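Good Practice for Hand-Held Grippers: Bench Gallery

Compiled by Amrit Gill
Last revised October 5, 2018

These notes cover the working rules for the hand-held grippers used on the Brusik and Alus benches. They supplement the written procedure and do not replace it. Where a caption and the procedure disagree, follow the procedure and report the difference so that one of the two can be corrected.

The rules apply to anyone who picks up a gripper, including visitors and people who only need it for a single recording. Maintenance work inside the handle is outside the scope of this page and is covered in the Moura service sheet.

Scope and terms

"Finger" means the part that touches the object. "Mount" means the part the finger is attached to. "Open position" means the fingers at rest with no force on the trigger. "Session" means all recordings made between one bench check and the next. Older sheets use "jaw" for both finger and mount. Do not carry that usage into new records.

Before the session

Check the fingers first. Both fingers must come from the same set. A new finger paired with a worn one closes off center, and the error shows up later as a steady offset in the recorded path. Replace fingers in pairs even when only one is damaged.

Tighten the finger screws by hand with the short driver. Power drivers are not allowed on threaded inserts. If an insert turns with the screw, tag the gripper and take it out of service.

Open and close the gripper 13 times at normal speed. Any sticking, scraping or uneven return is a fail. Do not add oil at the bench.

Read the session counter and copy it to the log. A gripper is due for a full inspection every 100 sessions, whether or not it has given trouble. The highest reading on our shelf at the July review was 3,035 – that unit had been through the inspection on schedule each time and was still within limits.

Work surface

Clear the bench before the first recording. Tape, labels, pens and driver bits go in the tray, and the tray goes on the shelf. Objects for the task are brought in after the surface check is signed.

Wipe the surface with a dry cloth. Polish and spray cleaners change how objects slide and must be kept off the bench. If a cleaner has been used, write it in the log and wait until the next day to record.

Lighting should be even across the whole bench. Close the blinds, turn on both overhead panels and leave them on until the session is over.

Approach and contact

Bring the gripper in with the fingers in the open position. Hold the tips just above the surface and pause before moving to the object. The pause gives a clean starting point for each recording and makes trimming much easier.

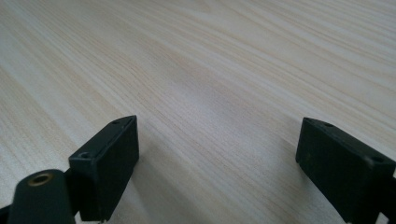
Do not drag the tips. Dragging wears the contact edge and leaves marks on the bench top that later show up as false features. If the task calls for sliding an object, the object may touch the surface but the fingers should stay clear of it.

Keep the wrist steady during closing. Close at one speed, hold, then lift. A second squeeze after lifting counts as a failed attempt and is recorded as such – do not delete it.

After 3 failed attempts in a row, stop. Put the gripper down, repeat the finger check and write the result in the log before going on.

After the session

Return the gripper to its cradle with the fingers open. Closed storage puts a constant load on the spring. Coil the cable loosely and do not wrap it around the handle.

Enter the closing counter reading, the number of failed attempts and the initials of the operator. Blank fields are sent back.

Records and changes

Logs are kept in the Hidatance folder under the gripper number. Handwritten sheets are scanned the same day. Corrections are made with a single line through the old entry, initialed, with the original still readable.

Proposed changes to these rules go to Amrit Gill in writing, with the log entries that support the change attached.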